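Kadri Bite Is Ready for the Big Rooms

November 23, 2002

Fluvley had been on stage for maybe four songs at the Nultgate when the whole front row started singing the second verse of "Hunt" back at Kadri Bite, and she stopped playing to listen. "I forgot I had hands," she says the next afternoon, laughing into a very large coffee. "The drummer kept going, thank goodness. Urmas always keeps going."

Urmas Jõgi, sitting across from her, shrugs. He has been the drummer in Fluvley from the start, back when the band played weddings and one memorable car dealership opening. Their new record, "Priltar," came out in February, and what a record it is! Eleven songs, no filler, and a closing ballad that I have played every night for a week.

The name comes from a made-up town Bite and her sister used to draw maps of when they were kids. "It had a harbor and a really unfair mayor," she says. "Half the lyrics are set there. I never tell people which half."

She wrote most of the album in her kitchen, on a guitar with a bad tuning peg. Then came Gintarė Siliņa, who produced it and who, according to both of them, is the reason the choruses sound so enormous. "Gintarė made me sing 'Hunt' 90 times," Bite says. "I hated her by take 30. We used take 88, and she was right, it's the one where I sound like I mean it."

Siliņa also talked the band into the strings. Jõgi fought that one. "I thought it would be like a perfume commercial," he says. "Then Stefaniia came in and played her cello part and I went outside and called my mother." 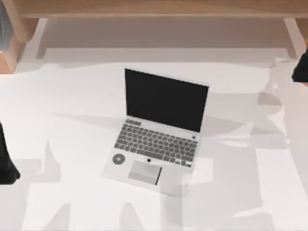 On the Road

Stefaniia Kuzmenko has since joined for good, and she was terrific last night, especially on the slow songs, where she and Bite trade lines like two people finishing an old argument. The room holds 247 and it was packed to the doors.

The next show is a different animal. Fluvley will open for Omprakash Bhardwaj in a hall with 1548 seats, their biggest crowd so far. Bite got the call while she was at the dentist. "He left me a voice mail! Omprakash Bhardwaj, singing our chorus, a little flat," she says. "I'm keeping that message until the phone dies."

Is she nervous? "Oh, terribly. I played to 100 people once and had to lie down after."

Jõgi says they have two new songs ready, and one of them is fast. They plan to play it first.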